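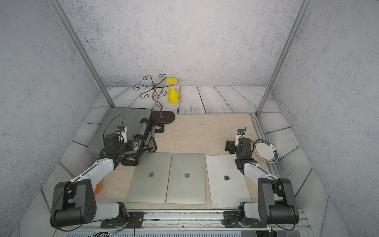 Page 218

Wed 25 December

The Inska reading room remained closed to the public today. The building was opened at the usual hour for the duty entry, and heat was kept on at the lower setting throughout.

Rain continued until midday. The gutter on the north side overflowed again near the Jibrin Street door, and the mat inside was lifted and hung in the boiler room. A second notice has been prepared for the landlord - the first, sent early in December, has not been answered.

Laptops are not to be lent over the holiday. Requests received by telephone were declined, and callers were referred to the Dririx branch, which reopens on Friday.

The Zelto bequest was examined in the afternoon. It comprises 400 volumes, of which 200 have now been entered in the register. Most are county histories and farm almanacs. 3 boxes show mildew and have been set apart on the landing - they should not be shelved until the bindings have been seen to.

One parcel was left at the side entrance, without a return address. It is held unopened in the office.

Lights out and doors locked at five.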